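Course Handout 7: Lettering and Marking on Everyday Goods
Instructor: Amedeo Pagano
Revised Tuesday, May 26, 2026

1. Scope

This handout covers the printing of words on curved, molded and glazed surfaces. Flat packaging was treated in Handout 6 and is not repeated. Students should have read the Serra notes on ink adhesion before the session. The terms "mark," "decoration" and "legend" are used as follows. A mark identifies the maker or the product. A decoration is applied for appearance, even when it consists of words. A legend gives information the user needs, such as fill level, ink color or care instructions. One object may carry all three.

2. Reading direction

A line of text on an object has a baseline, and the baseline fixes the position from which the text is easiest to read. On a box the choice is simple. On a cylinder there are two choices: the text can run around the body or along its length.

Text around the body can be read with the object standing upright, but only a short stretch is visible at one time. A little under half of the circumference faces the reader, and the letters near each side are narrowed by the curve. As a working rule, keep a single word within one third of the circumference.

Text along the length avoids this limit. The whole line can be seen at once, and the height of the letters is the only dimension affected by the curve. The cost is that the line reads sideways when the object stands on end. Pens, tubes and tool handles are usually printed this way.
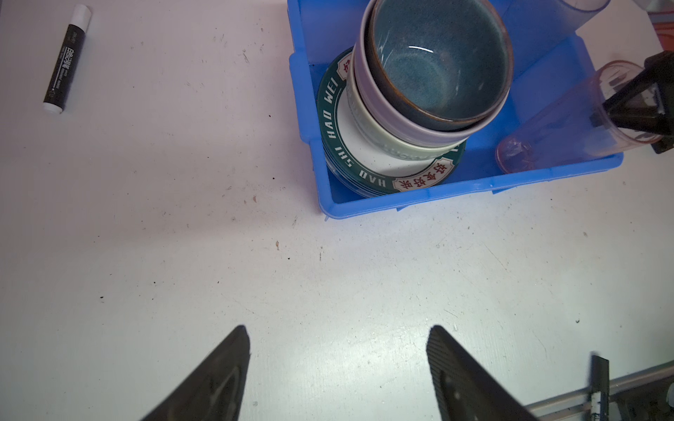
Circular baselines raise a separate problem. When letters are set around a ring with their feet toward the center, the tops spread apart and the bottoms crowd together. When the feet point outward, the reverse happens. The effect grows as the radius gets smaller. Spacing must therefore be set on the curve itself. Spacing taken from a straight setting and then bent will look uneven, most of all next to A, V and W.

A ring also has no natural start. The designer has to supply one, either by leaving a gap or by placing a divider between the end of the phrase and its beginning. If the phrase repeats, the repeats should be equal in length and the dividers equal in width. A small error is easy to see at the point where the ring closes.

3. Methods

Screen printing. Ink is pushed through a mesh onto the surface. Cylinders are rolled under the screen at matched speed. Edges are sharp and the ink layer is thick. Each color needs its own pass, and registration between passes is the main source of rejects.

Pad printing. A soft pad picks up ink from an etched plate and presses it onto the object. It handles shallow curves and recessed areas. The layer is thin, and solid areas may need two hits.

Decal transfer. The design is printed flat on a carrier, released in water and slid onto the glazed surface, then fired. Small bubbles trapped under the film burn out and leave pinholes. Wide rings are often supplied in segments, and the joints should fall in the gaps between words.

Heat transfer. A printed film is pressed onto the object with a heated roller. It is fast and allows several colors in one pass. Adhesion depends on the plastic and has to be tested for each resin.

4. Size and contrast

Legends fail more often through low contrast than through small size. White on black and white on dark green both hold up well at small sizes, provided that the strokes are opened slightly to allow for ink spread. Characters with many strokes need more height than capital letters in the same line. Where two scripts appear together, set the size for the denser script first and fit the other to it.

5. Worked case: the Dimum jar

Jisow, the contractor, received an order for 985 glazed jars with a ring of text below the lip. The artwork was prepared as a straight line and bent in software. At first inspection, 147 jars were set aside. Of these, 13 had pinholes. The remainder showed a visible step where the ring closed, traced to a decal cut slightly short. The client, Duscombe, accepted a revised layout in two segments with a plain divider at each joint. No change was made to the ink or the firing schedule.

Note that the fault was in the drawing. The printer had followed it correctly.

6. Preparation for next session

Bring one cylindrical object and one round object that carry printed words. For each, record the reading direction, the likely printing method and the location of any joint. Measure the cap height in millimeters. Sketch the ring layout flat, marking where the phrase starts.

Objects with raised or engraved lettering are not suitable. They are covered in Handout 8.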